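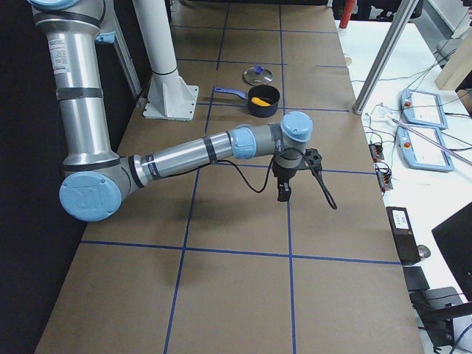 One of our arms over the taped bench, with the saucepan and its lid set out behind.

About Drondari

Hello, and thanks for dropping by! We're a small service workshop in Josdale, and for 13 years we've been setting up, looking after and (when it comes to that) repairing robot arms for people who would sooner get on with their own work than spend the afternoon hunting for a bad connector. Our customers include food packers, a couple of colleges and a fair few research groups, and we're fond of the lot of them.

The business was started by Bayu Harahap, who had spent years on the road doing call-outs and kept meeting the same problem in different postcodes. An arm would be installed, everyone would shake hands, and then it simply never got looked at again until something drifted. Bayu thought a machine deserved the sort of regular attention you'd give a decent ute, and that's still pretty much how we run things.

The practice bench is where most of our new starters get their hands on a cell for the first time. We call it Ojo, for reasons lost to an old whiteboard. The top gets fresh brown paper whenever the old sheet is too creased to be any use, and then the grid goes down in blue tape, by hand and by eye. It's never perfectly straight and we've stopped fussing - the tape is there so two people can talk about the same patch of table without pointing. 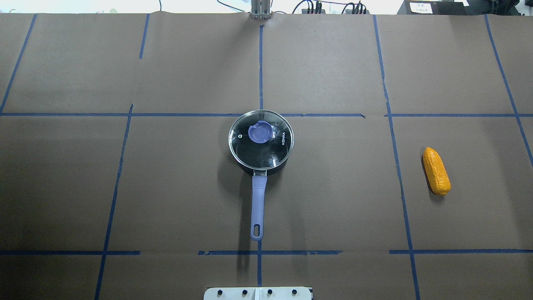

Kitchen things are a favourite of ours for checking a gripper after a service. A glass lid with a knob asks for a careful approach from above, a long handle shows up any error in the wrist, and a toy corn cob has that bumpy surface which is lovely for finding out whether the fingers are closing evenly. We run the same moves before and after we've touched anything, and the customer gets both sets of notes, written in ordinary sentences.

A standard visit covers the mounting bolts, the joint caps, the cable run along the arm (slack in the right places, please!), the pendant and its stop button, and finally the fingers. We keep about 400 spare parts on the shelves, and our stock system, Vikurov, is named after a board game none of us can win. If we haven't got the bit you need, we'll ring around until we find it.

Come and see us if you're ever in Josdale. The kettle goes on at 2 in the afternoon, the workshop door is the green one at the side, and you're welcome to bring your gripper along for us to have a look at.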